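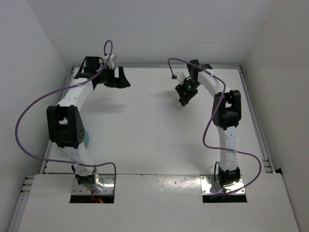

Pedido 1374
Assunto: faturas em PDF saem sem acentos depois da atualização de janeiro
Aberto por: Zoi Deligiannis, Balaskas
Produto: Maner, módulo de faturação
Estado: em espera do cliente

Boa tarde,
Peço desculpa pelo meu português, ainda estou a aprender. Desde a atualização, as faturas que exportamos em PDF mostram um quadrado no lugar de "ã" e de "ç". No ecrã o texto está correto. Na impressora também está correto, se eu imprimo diretamente do programa. O erro existe só no ficheiro PDF.

O que eu já fiz:
Reiniciei o servidor. Igual.
Mudei o tipo de letra do modelo para o padrão. Igual.
Exportei a mesma fatura em 2 computadores. O resultado é o mesmo nos dois.
Exportei um orçamento, e neste os acentos aparecem bem.

Resposta do suporte Plerkis, 10:40
Obrigado pelo relato. Pode confirmar se o modelo da fatura foi criado numa versão anterior à 6? Nesse caso, abra Modelos, Propriedades, e veja o campo Codificação.

Zoi Deligiannis, 11:25
Confirmo, o modelo é antigo, foi feito pela Rellholm quando instalaram o sistema. O campo Codificação está vazio. No modelo do orçamento está escrito UTF-8.

Suporte Plerkis, 11:50
Escolha UTF-8, guarde e feche a sessão. A alteração pode demorar até 2 minutos a ser aplicada.

Zoi Deligiannis, 12:15
Fiz como indicado. A fatura nova está correta, muito obrigada. Mas as faturas já emitidas continuam com os quadrados quando as exporto outra vez. É necessário gerar cada uma de novo? O número da fatura não pode mudar.

Suporte Plerkis, 14:05
O número mantém-se. Use a opção Regenerar documento e não Duplicar. Por favor, experimente primeiro com uma só fatura e diga-nos o resultado.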